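The gripper that wants to do your tidying

Eun-seong Chae thinks a home-made robot can learn to clear the table. Our writer has heard that one before.

Every few years someone tells me that the household robot is nearly ready. I have a drawer of press releases to prove it. So when Eun-seong Chae wrote in June to say that Aoun, a home-built tidying machine, was "getting somewhere", I asked the question I always ask: where?

The answer was a shared workshop called Grurovia, two rooms above a tyre shop, where members pay by the month and argue about the extractor fan. Chae has had a bench there for 3 years. The machine itself was in pieces when I visited. What Chae wanted to show me was the hand.

It is held by a person, for now. You grip it, carry it up to the thing you want, open the jaws and close them again, and a camera mounted on it records the job from the hand's point of view. Do that often enough, the theory goes, and software can work out how to drive a similar pair of jaws on the end of an arm. Chae has logged 416 attempts, of which 310 were judged good enough to keep. I asked who did the judging. "I did," said Chae, with the decency to look embarrassed.

That is my first complaint. A builder who marks the homework will tend to be kind to it. My second is about what gets practised. Online, hobby robots spend their lives moving coloured blocks from one clean square to another, and they are very good at it. My own kitchen table has never had a coloured block on it.

To be fair, Chae agrees. The early sessions took place on a bare workshop bench, and the results fell apart as soon as a cloth went underneath. Cloth slides and bunches. A patterned one is worse, as the software can take a printed shape for something it ought to pick up. So the practice moved out of Grurovia and into ordinary rooms, on tables with the sort of stuff that gathers on tables: packets, small boxes, bits of wool.

The wool interests me most. A box has edges, and a pair of jaws can be told what to do with edges. A foil packet crumples but stays in one place. A tangle of yarn has no proper sides at all, and pulling at one part of it moves another. Chae's current plan is to close low, lift slowly and hope, and I was pleased to see the word "hope" written in the build notes.

Money is the other matter. The first set of jaws came from a kit sold by Pramard and the control board from Zostia, and by Chae's own account neither was cheap. Three sets of finger pads have been worn out already. Add the hours and you could have paid somebody to clear your table well into old age. Chae's reply is that people spend more on bicycles.

I tried the hand myself. It is heavier than it looks, and after some 3 minutes my wrist had started to complain. I managed a matchbox at the second go and dropped a teaspoon twice. Both drops went into the log as failures – I checked.

Will it clear a table by itself? Chae says the arm should be back together by the end of the year. I have made a note of it and put the note in the drawer.

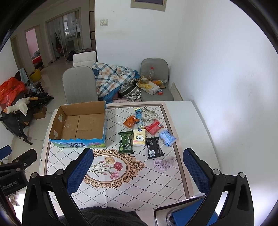
Jaws open over snack packets, a small box and a tangle of lilac yarn.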